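News Opinion Letters Food Events Subscribe
Opinion > Columns > Food and Home

The trouble with eating what's in season

By Roswitha Hauser

Every spring somebody hands me a chart. This year it came folded inside the program for the Gratwood market, a wheel with the months around the rim and vegetables in the slices, and a line at the bottom telling me to eat with the seasons. I have been shopping at Gratwood for 24 years and I have never once managed to do what the wheel says.

Take May. The wheel gives me peas, asparagus, radishes and new potatoes. The stalls gave me radishes. The asparagus was four dollars more a bunch than at the supermarket in Taltton, and the peas were not there at all. Hiwot Kahsay, who has grown on the river side for years, laughed when I showed her the chart. Her peas come in when they come in. She plants two weeks behind the farms on the hill, and whoever drew that wheel has never stood in her field.

I don't doubt that a tomato in August beats a tomato in February. What I doubt is everything that gets piled on top of that. We are told seasonal food is cheaper, and sometimes it is. We are told it is better for the planet, and that depends on how it was grown, how it was stored and how far I drove to get it. I drive 44 miles round trip to Gratwood. A cabbage from the corner store has probably done less harm by the time it reaches my pot.
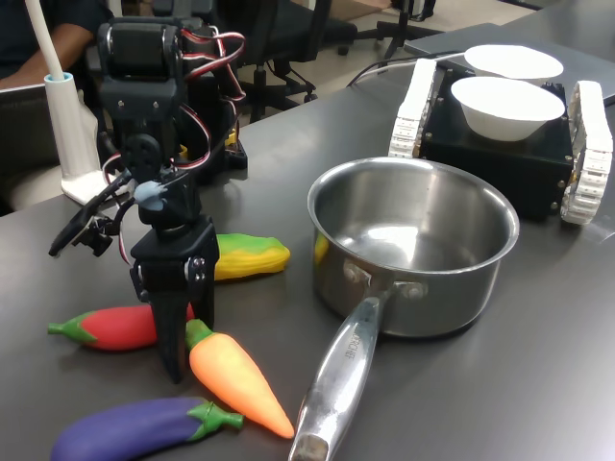
Then there is the matter of who the advice is for. My neighbor Kwabena Dankwa works nights and cooks for five. He buys frozen spinach, canned beans and whatever onions are on sale, and his kids eat more vegetables than anyone's on our street. Nothing in his kitchen would make it onto the wheel. I would like to see the person who thinks he should change.

The market people say the charts are only meant to encourage us. Maybe so. But I sat through a talk there last spring at which the word "should" came up so often that the woman beside me started sighing at it. She had come for eggs.

I also wonder how much of this is memory playing tricks. My grandmother did eat by the season, and by the end of winter that meant turnips, and she hated them. When the first store near her put in a freezer case she bought peas every week and never looked back. She would have been puzzled to hear that her turnips had become a lifestyle.

I will keep going to Gratwood. I like the radishes and I like Hiwot. The wheel went in the recycling.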